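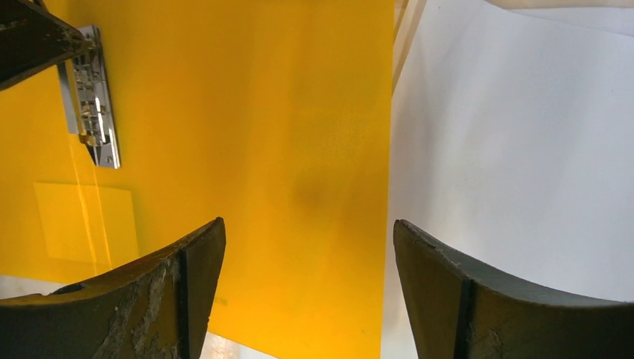

Rules for robots that handle household and office things are mostly written around force. Mirommont's draft, out for comment until the end of February, sets a grip limit of 65 newtons and leaves it there. I think the rule needs a second half, on wear.

Finger pads get scuffed. A scratched pad can mark a plastic folder or catch on a sheet of paper at forces well under any limit. The draft asks for the pads to be looked at every 2,000 grips. For smooth, thin goods I would make it 50, and write down what was found. 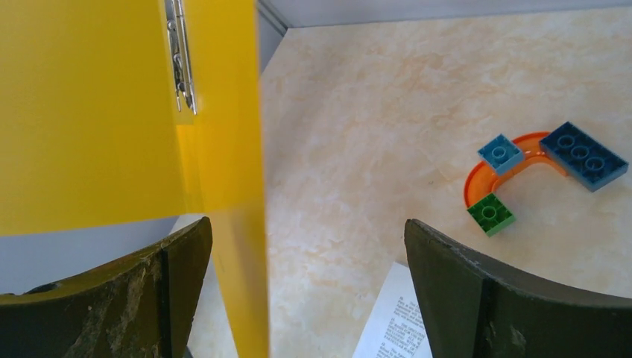 The draft should also say what may be left on the table. Skomik's guide asks for a clear space of 5 cm on each side of the item being held. Dravia leaves it to the operator, and two operators will give you two answers. A written distance is easy to check and costs very little. I have sent both points in as comments and would ask other users to do the same.

2/2/20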